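Clolulden Shared Workshop
Minutes of the build group meeting, May 18, 2019

Present: Soon-im Han (chair), Lok-yiu Huang, Matilde Garcia, In-ho Han
Apologies: Sun-ja Heo
Minutes: Matilde Garcia

1. Previous minutes

The March minutes were accepted with one correction. The spare power supply belongs to Lok-yiu, not to the workshop. In-ho will change the label on the shelf.

2. Money

Balance is $374. Since March we have spent $192 on cable, strapping and replacement fuses. Receipts are in the blue folder. Matilde is still owed for the last lot of strapping and will be paid this week.

Soon-im asked that anything over $50 be brought to a meeting before it is ordered. Agreed.

3. Noltar build: arms

Lok-yiu reported that both arms now start from the one switch and go to their rest position without help. The left elbow was making a clicking noise at the end of its travel. He opened it up, found a loose grub screw and put thread locker on it. He wants to run it for another fortnight before calling it fixed.

In-ho said the speed limit in the settings file had been put back to the old value at some point. No one present remembered changing it. He has set it low again and put a note at the top of the file. From now on, changes to that file go in the logbook with initials.

4. Noltar build: hands and cables

There was a long discussion about cable length. Soon-im thinks the hand cables are too long and will catch on something sooner or later. Lok-yiu does not want to shorten them until the wrist positions are settled, as he has already had to remake them once. It was agreed to leave the length alone and try clips along the forearm first. Matilde has some clips at home left over from another job and will bring them in.

Sun-ja sent a message asking whether the wrist straps could be swapped for something with a buckle. Held over until she is here.

5. Weighing job

The task is to put a mailer bag on the scale, let the reading settle, then take the bag off again. In-ho has written the sequence out on paper and the first half is programmed. He would like 14 clean runs in a row before we move on to anything with the belt.

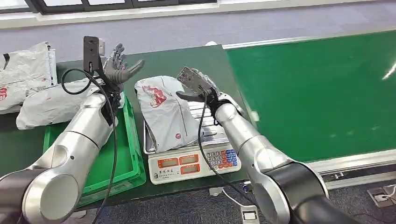

Item 5: the weighing bench, with a bag on the scale and the green crate to its left.

Matilde asked what happens when a bag hangs over the back of the platform. In-ho said the sequence takes no account of that yet. He will add a check.

The reading is still copied down by hand. Lok-yiu will look into whether the scale can send it to the computer. If it can't, we carry on with pen and paper.

6. Safety

Two people are to be in the workshop whenever the arms are powered. This was agreed last year but has slipped. Soon-im will print it out and put it by the door.

7. Other business

In-ho has the Jang manual and will return it. The Foton lamp over the soldering bench is flickering again. Lok-yiu will try a new tube.

Actions

In-ho: shelf label; overhang check; return manual
Lok-yiu: scale output; lamp tube; keep an eye on left elbow
Matilde: cable clips
Soon-im: pay Matilde; safety notice
Sun-ja: wrist straps, next meeting

Meeting closed at 8:40 pm.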